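Refinishing small wooden drawers: oil, wax or varnish?

Posted in Home Projects > Wood and Furniture
9 September 2026

Refilwe Botha

Hi everyone! I've caught the small-furniture bug in a big way and I need some help before I ruin something. I picked up a set of little desktop drawers at a church sale, the kind you'd keep stamps and paper clips and spare keys in, and I've sanded it back to bare wood. It came up so pale and pretty that I don't want to lose that. I think it's pine, or maybe something a bit harder, but I'm not good at telling woods apart yet.

My first try at a finish was a boiled linseed oil on the back panel, and it went orange on me. Not a soft honey color, really orange. I've sanded that off again (mostly). What I'd love is a finish that keeps the light color, feels nice in the hand, and doesn't make the drawers stick. They run wood on wood, no metal slides, and they're already a bit tight when the weather is damp.

I have a can of Sterard clear wax that came with the house, some leftover floor varnish, and I'm happy to buy something if it's worth it. It will sit on my desk and get opened and closed all day long. I should also say I work in the spare room with one small window, so strong fumes are a problem.

Thanks so much, I've been reading old threads here for weeks and learning a ton!

Vaněk_fan

Oh, I love these little cabinets, and you're going to have fun with this one. I've done a whole shelf of them by now and my answer is water-based polycrylic on the outside, wax on the runners, and nothing at all inside the drawers.

The water-based stuff is the only thing I've used that leaves pale wood looking close to how it did when it was bare. It goes on milky and you'll panic, and then it clears as it dries. Get matte or satin. Gloss on a small piece shows every brush mark, and your leftover floor varnish is almost certainly oil-based, so that's orange again and a headache in a small room. Save it for the floor.

Before the first coat, wipe the wood with a damp cloth and let it dry. It'll feel fuzzy. Knock that down with 300 grit, very lightly, then brush on a thin coat. When it's dry, the same 300 grit again and another thin coat. 2 coats has been plenty for everything I've made. Work with the grain and stop fiddling once it starts to drag, that's how I got ridges on my first one. 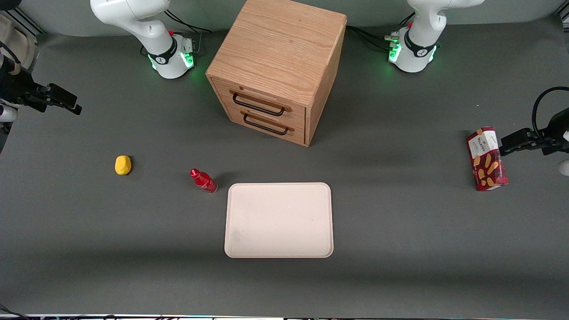 Do I need to take the knobs off before I put a finish on the drawer fronts?

Take them off if they unscrew from the inside, which most do. Drop each screw in the drawer it came from so you don't mix up the lengths. If the knobs are glued in, leave them alone and work a small artist's brush around the base first, then do the flat part of the front before that edge dries.

One more thing on the fronts: put a little finish on the top edge of each drawer as well, because that's where fingers go and bare wood turns gray there fast. Keep it off the sides and the bottom edges where the drawer rubs. Even a thin film there makes a tight drawer tighter.

For the sticking, pull each drawer out and look for shiny patches along the sides. Those are your rub spots. Give them a few strokes with fine sandpaper on a flat block, try the drawer, and do it again if you have to. Go slow! It's very easy to end up with a drawer that rattles. Then rub a plain white candle along the bottom edges and the runners. I redo mine maybe once a year and they glide like butter.

Pencil a number on the back of each drawer before you start, too. They look the same and they never are. I once spent an entire evening working out which one went where on an old Wumano tea cabinet, and I'm still not sure I got it right.

cisine763

Just wax it. I used plain paste wax on mine and it's been fine. Smells nice, takes ten minutes. It does get rings if you put a cup on it but you can rub in more wax.

Refilwe Botha

Thank you both! I'm going with the water-based one in matte and I've already numbered the drawers. Found shiny patches on 2 of them, just like you said, and a few strokes made a huge difference to the top one. The bottom one still grabs a little at the back so I'll keep at it.

I tried the clear wax on the underside out of curiosity and it does look lovely, so I might do a wax-only box next. There's a little recipe box waiting on the shelf. Will post when the first coat is on!

Vaněk_fan

Yay! Keep the wax away from anything you still want to brush the polycrylic onto, it won't stick over wax. The underside is fine as it is.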